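机器人怎么学会收拾电线

2022-12-06
栏目：机器是怎么学东西的

把一团电线从一个纸盒搬到另一个纸盒，你大概几秒钟就能做完。你看一眼，伸手，抓住，提起来，放下。做的时候你可能还在想晚饭吃什么。

机器人做同样的事要难得多。本期讲的是Grulov项目，工作人员正在教一台有两条手臂的机器人搬电线。教的办法叫“收集示范”，意思是先把这件事好好做很多遍，每一遍都记录下来，再让电脑从记录里学习。

为什么挑电线

积木很适合机器人。一块方积木今天是方的，明天还是方的，从哪边看都差不多。只要知道它放在哪里，夹子照着位置去夹就行。

电线没有固定的形状。你把它扔进盒子里，它会弯成一个样子；拿出来再扔一次，又是另一个样子。几根电线放在一起，还会互相绕住。你提起其中一圈，旁边的一圈可能也跟着上来，插头还可能卡在别的线下面。

过去人们让机器人干活，常常要一条一条写命令：向前走多少，向下走多少，合上夹子。对付积木，这样写是可以的。对付电线，命令就写不完了，每一团线都要重新写一份。所以Grulov项目换了一种办法，让机器人看很多例子。

练习用的东西很普通：铺着绿色垫布的桌子，几个敞口的纸盒，还有黑色的电源线。有的线用细细的黑色扎带捆过，有的地方散着。

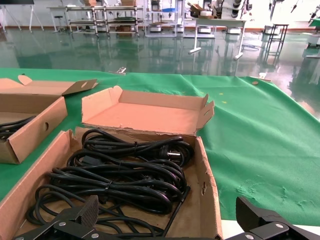
谁来做示范

示范由人来做。机器人自己还不会，没有办法给自己当老师。

做示范的人叫操作员。操作员手里拿着控制装置，他的手往左，机器人的手臂就往左；他捏紧手指，机器人的夹子就合上。这种做法叫“遥操作”，“遥”就是隔着一段距离的意思。

你可能会想，为什么操作员不直接用自己的手搬电线，录下来给机器人看？有的研究小组也这样做。可是人的手有五根手指，机器人的夹子通常只有两根。人可以用小指勾住一圈线，再用拇指按住另一圈，夹子学不来这种动作。用机器人的手臂做示范，录下来的每一个动作都是它自己做得到的。

操作员也要先练习。刚开始的时候，夹子常常夹空，或者碰到盒子的边。练习阶段的记录不放进正式的例子里。等到动作稳了，才开始正式收集。

一遍示范里有什么

一遍示范从手臂准备好开始，到电线放进目标盒子、手臂离开为止。电脑在这段时间里记下几种东西。

第一种是画面。机器人身上有好几个摄像头。有的装在高处，能看到整张桌子和两条手臂；有的装在手腕上，跟着夹子一起动。高处的摄像头看得全，可是手臂有时会挡住盒子。手腕上的摄像头离盒子近，能看清线的走向，不过夹子自己总要占去一块画面。几个摄像头合起来用，互相补充。

第二种是关节的角度。你的胳膊有肩膀、手肘和手腕，机器人的手臂也有许多能转的地方，每一处都叫关节。电脑不停地记下每个关节转到了哪里。

第三种是夹子的开合。夹子张得多大，什么时候开始合拢，都要写成数字。

第四种是时间。画面和数字必须对得上。如果画面比数字慢了一点，电脑就会以为夹子还没碰到电线就该合上，学出来的动作也会跟着错。

一遍做完，操作员会给这段记录加一个标签，写清楚做的是什么任务，成功了没有。标签是给电脑看的，也是给以后检查的人看的。

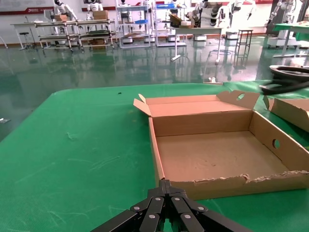
每一遍都要有点不一样

假如操作员把盒子钉在桌子上，电线也每次都摆成同一个样子，示范会做得很快。可是机器人只会学到一件事：手伸到某个地方，合上，抬起来。盒子往旁边挪一掌宽，它就会抓到空气。

所以每做完一遍，都要把东西变一变。下面是Grulov项目的工作单上写的几条：

把盒子向左、向右或者向前挪一点。
把盒子转一个小角度。
把线团打散，再放回去。
有时让插头朝上，有时把插头埋在线下面。
破了边的纸盒照样用，不换新的。

最后一条看起来有点奇怪。新盒子的边又直又整齐，用旧了的盒子边上会有裂口和毛边。别人家里和仓库里的纸盒多半是旧的，机器人应该早一点见到它们。

变化也不能太大。要是盒子放到了手臂够不着的地方，示范就没法做了。工作人员在桌面上划定一个范围，盒子在范围里怎么放都可以。

需要多少个例子

操作员每4天为一轮，一轮做200遍示范。做完一轮，先停下来检查，再开始下一轮。

到目前为止，Grulov项目一共收集了2323遍示范，存在一个叫Wakitz的资料库里。Wakitz像一个很大的书架，每一遍示范是一本书，书脊上写着任务的名字、日期和编号。

你学系鞋带的时候，可能看大人系几次，自己再试几天就会了。机器人为什么要看这么多？因为你在学系鞋带之前，早就玩过绳子、拉过衣服、揉过毛巾，你知道软的东西一拉就会变形。电脑开始的时候没有这些经验，只能从例子里一点一点找规律。

不是每一遍都能用

检查的人会把录像一段一段放出来看。最近检查的那一轮里，有27遍没有通过。原因各种各样：有的是线掉在了两个盒子中间，有的是摄像头漏了几个画面，有的是操作员做到一半停下来想了很久。

没通过的记录有两种去处。摄像头出毛病的，直接删掉，因为里面的内容不完整。动作没做好的，会另外放在一处，标上“失败”。以后有一种训练要用到失败的例子，让电脑学会分辨什么样算做好，什么样算没做好。

还有一种情况很有用：操作员第一次没夹住，松开，挪一挪，第二次夹住了。这样的记录会留下来。机器人自己干活的时候也会夹空，它需要知道夹空以后该怎么办。

电脑怎么从例子里学

例子收集好以后，就轮到训练了。训练的时候，电脑看到一个画面，要猜接下来手臂应该怎么动。猜完以后，它把自己的猜测和操作员真正做的动作比一比。差得多，就把里面的数字多改一点；差得少，就少改一点。然后再看下一个画面，再猜。

猜的次数非常多，要一直重复到猜测和示范很接近为止。训练时手臂可以停着不动，忙的是电脑。

训练完还要考试。工作人员摆好盒子和电线，操作员放开控制装置，让机器人自己来。考试用的摆法要和示范里的不一样，不然就看不出它是学会了，还是只记住了。

考得不好的时候，要回去找原因。比如机器人总是夹不住盒子角落里的线，多半是示范里这样的例子太少。下一轮收集时，操作员就会多做几遍角落里的线。

你可以在家里试试

找两个鞋盒和一根旧绳子。用两根筷子当夹子，一只手拿一根，把绳子从一个盒子夹到另一个盒子里。请家里人用手机录下来，做十遍，每一遍之前都把绳子抖乱。

看录像的时候，留意你每次先夹哪里。你会不会先找翘起来的那一圈？绳子滑掉以后，你是从原来的地方再夹，还是换一个地方？把这些写在纸上，你就有了一份自己的示范记录。

请不要用插着电的电线来做。

几个词

示范：为了让机器人学习而做的一遍完整动作。
遥操作：人通过控制装置指挥机器人的手臂。
夹爪：装在手臂末端，用来夹东西的部分，也叫夹子。
关节：手臂上能转动的地方。
标签：写在记录上的说明。 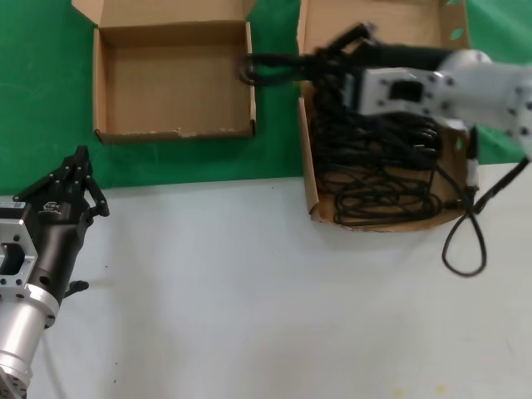 读者留言：我用筷子试了十遍，绳子掉了三次。我想问，如果操作员是左撇子，机器人学出来会不会也是左撇子？

编辑部回复：会受影响。如果示范里总是用左边的手臂去夹，机器人也会更常用左边。所以安排任务时要先说好用哪一条手臂，或者两条都做一些，并且在标签里写清楚。掉了的那三次也请记下来，写上绳子是在什么地方滑掉的。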